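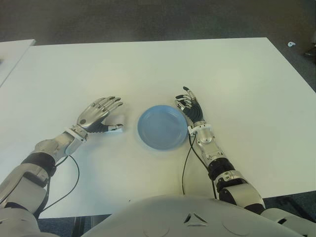
4.3 Setting a single place

This section applies to the Bravo table range with the matt white top, used with round plates. Complete section 4.2 (levelling the feet) before you start.

1. Clear the table top. Wipe it with a damp cloth, then dry it with a second cloth. Do not use scouring powder or wire wool on the matt surface.

2. Check the underside of the plate for grit. Grit trapped under the base will mark the top when the plate is turned or slid.

3. Hold the plate by the rim, one hand on each side, and lower it flat on to the centre of the table. A light blue plate shows up clearly against the white top and is easier to line up by eye than a white one.

4. Let go of both sides together and draw the hands back level with the table top. Letting go of one side first can tip the rim.

5. Press lightly on opposite sides of the rim. If the plate rocks, lift it clear and turn the base over to check for dirt. If it still rocks, try a second plate. If both rock, return to section 4.2.

Note: To move a plate after it has been set down, lift it. Sliding leaves faint grey lines on the matt finish – these can usually be removed with warm water and a drop of washing-up liquid.

Caution: The Vavis plastic plates are not suitable for ovens or grills. Do not place a plate on the table straight from a microwave. Allow 2 minutes for it to cool.

Caution: Keep the load on any one plate below 1,000 g. Heavier dishes should stand on the Bernoneo serving board.

4.4 Setting more than one place

6. Set the first plate as in 4.3, but centred on its own seat.

7. Leave 400 mm between the rims of neighbouring plates. Where chairs with arms are used, add a further 10 mm for each chair.

8. If two tables are used, keep them apart or join them with the linking clips (part bag C). Do not set a plate across the join – the edges may differ in height even when both tops are level.

For cleaning after use, see section 6.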